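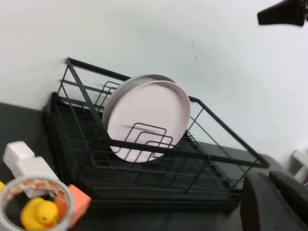
Dish rack with two plates.

Menesberg Lay Fellowship: Frequently Asked Questions

Who may apply for membership?
Any adult who has attended the Menesberg chapter for 2 years. Applicants from the Skerska chapter may count their time there.

Is membership a religious vow?
No. Members make a promise, renewed each October. It has no standing in church law and lapses if not renewed.

What does it cost?
The yearly dues are $200. Members under 25 pay half. Dues are not refunded after the renewal date.

How large is the fellowship?
The register lists 740 members in three chapters: Menesberg, Skerska and Cuervo.

What is the Govier Fund?
A restricted fund for hospice grants. No single grant may exceed $3,000. Requests must come through a chapter secretary, on the standard form.

May I wear the cloak outside services?
Only at funerals of members and at the yearly procession. The badge may be worn at any time.

Can I move to another chapter?
Yes. Send a written request to both secretaries. Seniority is kept; chapter offices are not.

How do I resign?
In writing. Return the cloak and badge to your chapter.

Last revised October 2018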